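Window Cleaning and Care: Frequently Asked Questions

*Pledport Residents' Services. Issued 2024-11-01. Replaces the sheet sent out in February.*

The answers on this page apply to all flats and shared rooms at Pledport. Questions about roof lights and the glazed entrance doors should be sent to the Building Office.

## Responsibilities

**Who cleans the windows?**

Residents are responsible for the inside of the glass, the inner sill and the visible parts of the frame. The outside of the glass is cleaned under contract by Skillov. Shared rooms on the ground floor are cleaned inside and out by the Pledport housekeeping team, led by Raquel Barros.

**How often does the contractor attend?**

Skillov attends 2 times a year. Notice is placed in the entrance halls in the week before each visit. Residents need not be at home, but all windows should be closed and latched on the day.

**May I clean the outside of my own windows?**

Ground-floor residents may do so from the path. Residents on upper floors must not lean out, stand on the sill or use an extending pole from an open window. This rule is a condition of the tenancy.

## Cleaning the glass

**What equipment is recommended?**

A bucket, a soft cloth or sponge, a squeegee and a dry lint-free cloth are sufficient. Squeegees may be borrowed from the Building Office on signature and should be returned by the end of the next working day. Abrasive pads, metal scrapers and powdered cleaners must not be used on any glass in the building.

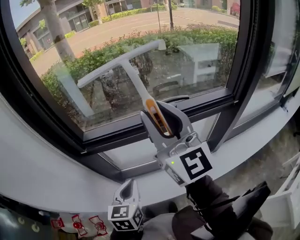
The direction of the stroke is largely a matter of preference. Straight strokes from top to bottom are the easiest to learn, while overlapping sideways strokes are quicker on a wide pane. The crossbar may also be held at a slant, as with the white squeegee at the lower glass, so that one end points down towards the sill and water is led to one side. Whichever method is chosen, the blade should be wiped after every stroke, and a folded cloth should be laid along the sill before work begins. The latch handle on the lower rail should be dried by hand at the end.

**What should be used in the water?**

A few drops of ordinary washing-up liquid in warm water. Residents who prefer a ready-made product may use Mudach glass cleaner, which the Building Office stocks in bottles of 400 ml at the price of £2. Products containing bleach or ammonia are not permitted near the frames.

**Why do streaks appear when the glass dries?**

The usual causes are too much detergent, a worn blade or strong sunlight on the pane. Replacement blades of 340 mm fit the squeegees lent by the Building Office.

## Frames and seals

**How should the frames be cleaned?**

Frames should be wiped with a damp cloth and dried. The rounded corners collect dust and are best reached with a cloth wrapped over a finger. Polish and furniture spray leave a film on dark frames and should be avoided.

**Do the rubber seals need attention?**

Seals should be wiped along their length with plain water when the glass is cleaned. Grit caught between the ribs can prevent the window from closing fully. Seals must not be trimmed, painted or glued. A seal that has come away should be reported, even where no draught is felt.
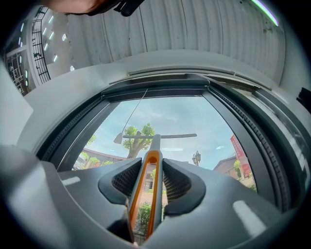
*Dark grey window frame with ribbed rubber seals along both sides.*

**The window is stiff or will not latch. What should I do?**

Please do not force the handle or apply oil. Check that nothing is caught in the track, close the window as far as it will go and report the fault.

## Reporting and contacts

**How do I report a fault?**

Use the repairs form at the Building Office, stating the flat number, the room and which window is affected. Cracked glass should be reported in person or by telephone on the day it is noticed.

**Whom should I contact?**

- Repairs: Zoltán Vörös
- Loan of equipment: Hoi-yan Siu
- Contract cleaning and complaints: Yulan Bai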